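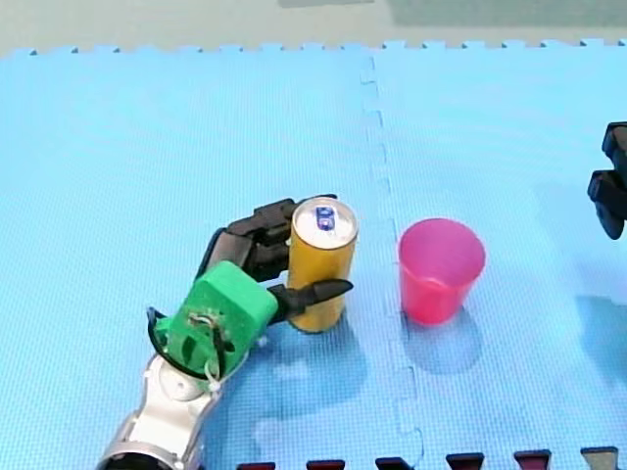
Care of brushes, pins and hot tools at home

I work with hair since many years, first in a small salon in Watari and now in my own room in Surkthorpe. My clients often ask me why their curls fall down after one hour, and very often the answer is in the bathroom drawer. The brush is full of old spray, the iron has a brown skin on the plates, and the pins have lost their ends. So I wrote down how I take care of my things. Most of it you can do with what is already in the kitchen.

Brushes

Take out the loose hair first, with the tail of a comb. Go from the edge to the middle and lift. If the hair is very tight around a round brush, cut it along the handle direction with small scissors and then pull it off in pieces.

Fill a bowl with warm water and one teaspoon of clear shampoo, the kind without conditioner. Plastic brushes can lie in it for 24 minutes or even longer, they don't mind. Brushes with a wooden handle must not lie in water at all. For these I dip only the bristles, move them a little, and rub them with an old toothbrush. The same for cushion brushes, where the water goes in through the small hole and stays there for days.

Dry every brush with the bristles down on a towel. Not on the radiator, please. I ruined a good boar brush like this in my first winter.

How often? Once in a week if you use spray or mousse every day, otherwise once in a month is enough.

Curling irons and straighteners

Unplug and wait until the iron is fully cold. Mix baking soda with a few drops of water until it is like toothpaste, put it on a soft cloth and rub the metal in small circles. Wipe two times with a clean damp cloth, then dry. On ceramic plates I don't use baking soda, it can scratch. There I take a cotton pad with rubbing alcohol and have patience. Let the alcohol dry away completely before you plug in again.

Do not roll the cord around the handle. Make a big loose loop and close it with a hair elastic. Mudassar Sial, who repairs my dryers, told me that nearly all the broken irons he gets are broken in the first few centimeters of the cord.

About heat: I rarely go over 200 degrees Celsius, and for fine or bleached hair I stay much lower. If the product smokes on the iron, the hair was not dry yet or there was too much product in it. Steam is a warning too.

Hair dryer

The filter at the back collects fluff from towels. Turn or pull off the cover and brush it with a dry toothbrush. When a dryer smells burnt or turns itself off in the middle of work, look here first. If it continues with a clean filter, bring it to somebody who knows.

Pins and grips

Throw away every pin that has lost the little ball at the end, it scratches the scalp. Pins that have become wide don't hold either, and bending them back helps only for one evening.

For a long updo, lay the pins on a paper towel and give them a light spray with hairspray. Wait a minute. They will grip much better in clean, soft hair. I learned this from Reto Aigner at a bridal course in October, and I was a little angry that I did not know it before.

Keep pins in a small tin with a magnet glued inside the lid. Sort them by length. I carry 8 grips on a card in my pocket also when I am only a guest at the wedding.

Spray nozzles that are blocked

Pull off the nozzle and put it under hot running water for one minute. Dry it, put it back and test it over the sink. Never push a needle into the can itself, and don't leave cans on a sunny windowsill or in the car.

Hairspray on the mirror and on the floor

For the mirror, rubbing alcohol on a cloth, then a dry cloth. For tiles use hot water with a little dish soap, and leave it some minutes before you wipe. Sprayed floors become slippery in a strange way, first sticky and then like ice, so I put down an old bed sheet before I start and wash it afterwards.

Towels with color stains

Cold water at once, and dish soap on the stain. When it is dry already, I don't fight anymore. I keep the dark towels for color days and the white ones for washing only.

Last change: 15 Mar 2024. I added the part about nozzles, after a question from Callum Bloxham.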